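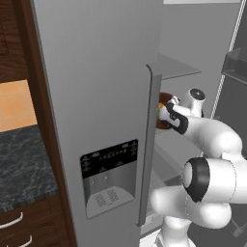 So you want to run your own kitchen demo at an open day? I helped with the one at Skorkside in May, and we got through 42 visitors without a hitch (well, almost!). My setup goes like this.

First, load the simulated kitchen on the big screen well before the doors open. Solène Charpentier taught me to start with the fridge, and she's right, people love watching the arm reach in past that big door. Let them look for a bit before you start talking.

Next, move over to the island and keep the task small. A plate, a bowl and one piece of broccoli are plenty. Say out loud what you're going to ask the arm to do, then run it, and reset the kitchen between groups.

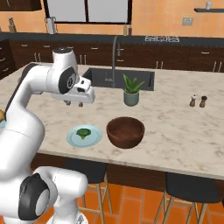

Do visitors need any robot experience to take a turn?

None at all. Stand next to them for the first try and keep a hand near the pause key.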